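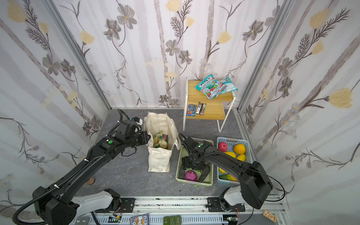 I started at Walside in July as a picker, the old kind: cart, list, comfortable shoes. I could do a mixed grocery order in my sleep and on a few Sunday mornings I think I did. So when they asked who wanted to move over to the arms bench, I put my hand up mostly to sit down for a while. (You do not sit down. I was misinformed.)

Four months in and I love it, and I want to write some of it down while it still feels new.

The job is teaching two robot arms to pack groceries. I pick what goes out, I run the arms through it, I reset, I run it again. A good shift is 34 runs. My best is 31 before lunch, and I was unbearable about it all afternoon. Then Erick Kombo, who has the bench next to mine, pointed out that I'd been using the same onion in the same spot the entire time, so those runs were all teaching pretty much the same thing. He was right! Now I move stuff around constantly. Onion in the green basket, onion in the bag, candy up on the little table one time and down on the floor the next.

What surprised me is how much of my old job turned out to be useful. Ten years of bagging groceries and I could not have told you why I hold a tote open the way I do. Now I have to know. Canvas is the worst, by the way. A cardboard box stays where you put it, but a tote slumps, and the handles flop into the opening right when you want to drop something in. I spent most of a week on handles alone. I went home and picked up my own grocery bag over and over in the kitchen with two fingers, watching what the straps did, and my son asked if I was okay. 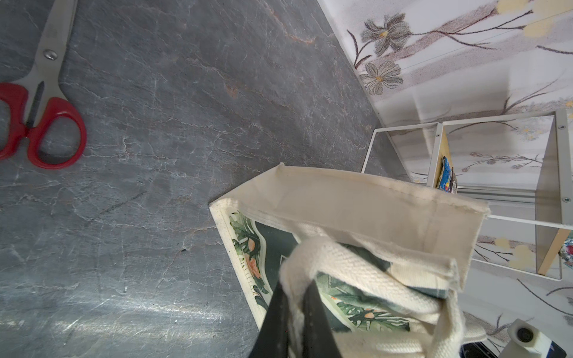
The engineers over at the Iscombe office are good about listening to this stuff, too. I wrote up a page on straps (which one to go for first, when to give up and come in from the side) and it came back with questions, real ones, and a week later the arms were doing it differently. I've worked in this building a long time under a lot of managers and I can't remember a page of mine ever coming back with questions.

Okay, the other side of it. There are 16 of us on the bench now and there were a lot more than that on the pick floor when I started. Some went to the Kodaden site, some took the new loading shifts, and a couple of people I really liked just left. The pay bump for bench work is good, but the training spots went to whoever heard about them first, and that wasn't fair to the night crew. I said so at the meeting. They've promised a sign-up sheet for the next round, posted a full week ahead on both shifts, and I'm going to be annoying until I see it on the wall.

My knees are thrilled, though. I used to do 400 bends a shift easily, and the heavy cases at the bottom of the rack are what I hope the arms get to next. Give them the dog food! I'll happily keep the peaches.

Next week we start on Muli, the new packing list, with more soft fruit and more bags. I've already asked for the floppiest totes they can find.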